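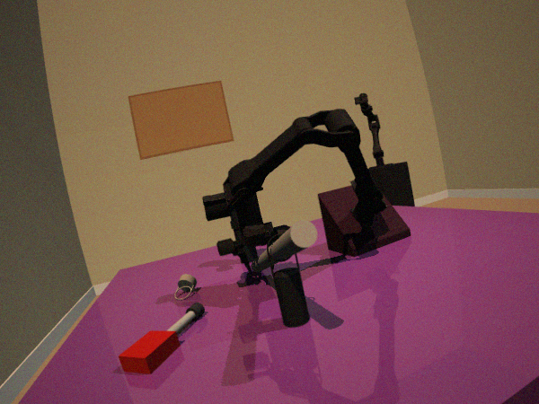

Von Eustaquio Lozano | Rubrik: Werkstatt und Haushalt | Lesezeit 5 Minuten

Im Dezember war ich beim Tag der offenen Tür von Wurnum. Die Firma hat ihre Räume in Hudevville, in einer ehemaligen Druckerei, und zeigt dort einmal im Jahr, woran sie arbeitet. Ich bin eigentlich wegen der Drehbank im Erdgeschoss gekommen. Geblieben bin ich dann fast den ganzen Nachmittag im ersten Stock, wo auf einer großen Leinwand die Simulation für das Projekt Plivutov gelaufen ist. Dort übt ein schwarzer Roboterarm am Computer das Aufräumen von einem Tisch: eine Tasse, eine Dose, ein grauer Zylinder und ein Werkzeug, das einem Hammer ähnlich ist.

Die Vorführung hat 40 Minuten gedauert, mit vielen Fragen aus dem Publikum. Ich habe mir einiges notiert, was man auch zu Hause an der Werkbank oder in der Küche gebrauchen kann. Ich schreibe es in der Reihenfolge auf, wie es in meinem Heft steht.

Vor dem Greifen schauen, wo das Ende ist

Ein langes, rundes Teil, das schräg in der Luft hängt, hat ein zweites Ende, und dieses Ende trifft gern etwas anderes. Im Bild hält der Greifer den grauen Zylinder schräg, und die Dose steht gleich darunter. Bei mir ist es meistens ein Rohrstück, und darunter steht das offene Glas mit den Schrauben. Seit dem Besuch stelle ich zuerst alles Hohe zur Seite und nehme dann das Lange vom Tisch.

Liegende Tassen zuerst

Eine Tasse, die auf der Seite liegt, rollt bis zum Henkel und bleibt dann liegen, außer man stößt den Tisch an. Bitte nicht mit zwei Fingern am Henkel hochziehen, wenn noch etwas darin sein kann. Besser ist es, die ganze Hand um den Körper der Tasse zu legen und sie am Platz aufzurichten. Alte Tassen mit geklebtem Henkel verzeihen das Ziehen sowieso nicht.

Der Hammer liegt nie vorne

Das ist eine alte Regel von meinem Vater, und ich habe sie auf der Leinwand wieder vor mir gehabt: Das Werkzeug mit dem roten Kopf liegt dort ganz vorne auf dem Tisch. Am Bildschirm tut das keinem weh. In der Werkstatt lege ich den Hammer mindestens 10 Zentimeter von der Kante weg, und den Stiel so, dass er nicht über die Kante hinausschaut. Wer Kinder im Haus hat, hängt ihn besser an die Wand.

Glänzende Flächen

Der Tisch in der Simulation ist pink und spiegelt stark. Ich habe gefragt, ob das Absicht ist. Die Dame von Wurnum hat erklärt, dass sie die Farben und den Glanz oft wechseln, damit das Programm sich nicht an einen bestimmten Tisch gewöhnt. Für den Menschen ist eine glänzende Arbeitsplatte auch nicht ideal. Kleine Teile sieht man schlecht zwischen den Reflexen. Eine matte Unterlage hilft sehr, bei mir ist es ein Rest Filz, einfach zum Ausschütteln. Die Lampe stelle ich seitlich und nicht hinter mich, sonst arbeite ich im eigenen Schatten.

Reiniger für die Unterlage

Am Stand neben der Treppe konnte man Testa probieren, eine Paste für Arbeitsplatten. Ich habe eine Dose gekauft. Für Fett ist sie gut, für Leimreste weniger. Leim lasse ich lieber ganz trocken werden und schiebe ihn mit einem Kunststoffspachtel ab.

Ein Platz für jedes Teil

Zum Schluss noch der Rat, der mir am meisten gebracht hat. Vor dem Aufräumen entscheiden, wohin jedes Teil kommt, und erst danach das erste in die Hand nehmen. Ich mache das jetzt abends in der Küche, und der Tisch ist schneller frei als früher.

Der Eintritt bei Wurnum war kostenlos, der Kaffee auch. Parken kann man im Hof, aber die Einfahrt ist eng.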